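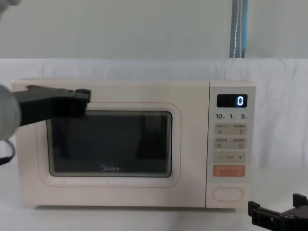
How do I get fingerprints off a cream microwave door?

Asked October 23, 2025 in Kitchen & Cleaning

Hi all! I've got a little cream Midea on a white cloth in my kitchen nook and I love the look of it (the thin pinkish line around the window sold me), but the part of the door under the glass picks up smudges like crazy. I wipe it with a damp sponge and they just move around. Dish soap leaves a film. I have a bottle of Stutetti degreaser under the sink but I'm scared it'll turn the finish yellow or take the logo off. What do you all use?

3 answers

Answer 1 (33 votes)
Skip the degreaser, at least on the printed parts. I've had a white one since January and I do a drop of dish soap in a bowl of warm water, wring the cloth out till it barely drips, wipe, then go over it with plain water and dry it right away with a microfiber towel. The film you're getting is leftover soap, so use way less than you think! I spray nothing directly on the buttons. Unplug it first too, or you'll be setting timers the whole time you wipe.

Answer 2 (4 votes)
vinegar

Answer 3 (23 votes)
Agree with the first one. For greasy prints I make a thin paste of baking soda and water, but only on the inside walls, it can dull a shiny door. And wash that cloth underneath while you're at it! Mine had a gray line of crumbs all along the front. I got a spare at Grunder so there's always a clean one.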